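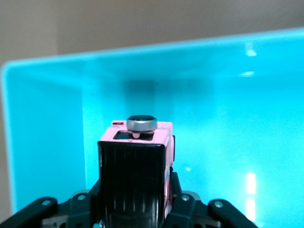

Une utilisatrice du bac Clarneck nous a demandé s'il fallait vraiment trier avant de ranger, alors que tout finit mélangé au bout de deux jours. Oui, et c'est même la partie la plus amusante !

4. Ranger les petites voitures

4.1 Posez le bac sur une surface plane, ouverture vers vous. Un bac Clarneck reçoit environ 40 véhicules de petite taille, davantage si votre collection compte beaucoup de citadines.

4.2 Dépoussiérez les roues au pinceau sec (les cheveux adorent s'enrouler autour des essieux).

4.3 Commencez par les modèles les plus lourds, camions et dépanneuses, à plat dans le fond.

4.4 Glissez ensuite les petites voitures debout, toit vers l'extérieur. On gagne une place folle, et on repère tout de suite sa préférée à travers l'acrylique coloré !

4.5 Arrêtez-vous à deux doigts du bord si vous comptez poser un couvercle Purkholm.

Remarque : les enfants prennent vite goût au classement par couleur. Laissez-les choisir leur système, quitte à tout refaire la semaine suivante.

Attention : ne nettoyez jamais l'acrylique à l'alcool ni avec une éponge abrasive. Eau tiède, une goutte de savon, chiffon doux, et les parois retrouvent leurs beaux reflets.

Attention : n'empilez pas plus de deux bacs pleins sur l'étagère Lowther. Pour la fixation murale, voir la section 7.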